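Indville Late: The Complete Series (DVD Box Set)

Share 6 Comments 2

Indville Late is the talk and sketch show hosted by comedian and former radio DJ Ximena Retamal. This box set from Markstead contains every episode of the show on six discs, in the order they were broadcast. It includes the pilot, which was shown to a studio audience and never aired.

Retamal started in radio, where she had the overnight slot on a local station and wrote short comedy pieces to play between records. Some of those pieces were reworked for television. The best known is the traffic report for a town with one road, which comes back in every season and is performed by Retamal and her co-writer, Gervasio Herrera.

The show was made in a converted furniture store. The first season has a smaller set and a plain curtain. From the second season on there is a desk, a proper band area and a balcony for the audience. Maximiliano Paredes led the house band for the whole run and also wrote the theme. The full version of the theme, with the second verse, is on the last disc.

Guests are mostly comedians, actors and musicians. The interviews run longer than on most late shows, and in this set they are presented uncut where the original tapes survive. The interview with stage actor Fergal Scanlon is nearly twice as long as the broadcast version and includes the story about the understudy, which was removed for time.

What is in the box

Every disc has its own sleeve with an episode list on the back. The booklet has an introduction by Retamal, a guest index, and notes by producer Brenda Arancibia on how the show was put together each week. Arancibia also explains why several music performances were re-recorded for the repeats. The original performances have been restored here, apart from one in the third season that could not be cleared. A studio rehearsal of the same song is used in its place. 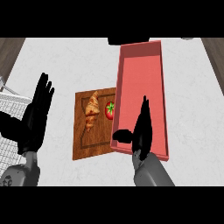 White marble countertop with faint gray veining.

Extras

The extras are on the last disc. They include the unaired pilot, a reel of outtakes, the opening titles without text, and a long conversation between Retamal and Herrera about writing the sketches. There is an audio commentary on the final episode by Retamal, Herrera and Paredes. The commentary is not subtitled. All other speech in the set has English subtitles, including the outtakes.

The radio pieces are not part of this set. They were released separately as Overnight with Ximena Retamal, and a few short clips are played during the conversation with Herrera.

Picture and sound

The show was recorded on standard definition videotape and is presented in its original screen shape. There will be black bars at the sides on a widescreen television. No attempt has been made to crop or sharpen the picture. A few episodes in the first season come from broadcast copies and have some tape noise at the bottom of the screen. These are marked in the episode list.

Sound is stereo throughout, except for the pilot, which is mono. The levels have been evened out between the interviews and the band, so the music is not as loud as it was on the earlier single-disc release.

Editions

The standard edition comes in a cardboard slipcase. The signed edition has the same discs and booklet, plus a card signed by Retamal and a print of the Zwane sketch storyboard. Just over 1,000 copies of the signed edition were made and it will not be reprinted. The cards are not personalized, and we can't take requests for a name or message.

The earlier release, The Best of Indville Late, is out of print. Everything on it is also in this set, so there is no need to own both.

Playing the discs

The discs are region free and will play on any standard DVD player, or on a computer with a DVD drive. They are not Blu-rays. Some older players are slow to load the menu on the last disc. If the menu does not appear, press the title button on the remote and choose the pilot from the list.

Orders and returns

Sets are packed and mailed by Grira. Orders placed before noon on a working day normally go out the same afternoon. December orders may take longer. If a disc is damaged or missing, write to us with the order number and we will replace the single disc. There is no need to return the whole box. Unopened sets can be returned for a refund, but we do not cover return postage.

The set is sold without a download code. The series is not streaming at present.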